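Hello Rosemarie,

Progress report for June, and I'm afraid it's mostly about the fault. The two-arm tidying work at Vemell was going along nicely until run 1133, when the left arm ignored its stop limit and drove straight down into the worktop — all in simulation, thank goodness, so no bill for you!

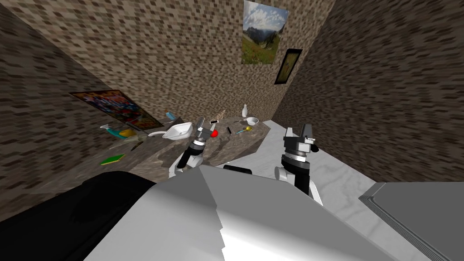
Left gripper beside the red ball, simulated room.

Cauã went through the logs and found the limit check was being skipped whenever both arms got a new target in the same step. It had happened 23 times before and we'd missed every one (my fault, I only had alerts set for dropped objects). 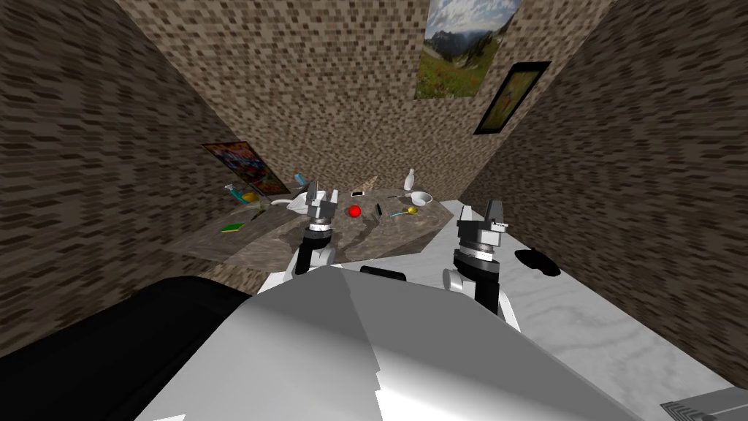

What we've done since

Imke has moved the check so it runs last, whatever else is going on. We're now repeating 2000 runs with the same clutter — bottles, ladle, phone and so on — and watching the wrist views as well. 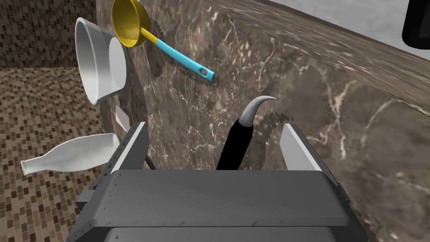
I'd like to hold the real arms back until that lot is finished, which pushes the Rinddale visit a bit. Can you live with that? Dexter will send the costs separately.

Roswitha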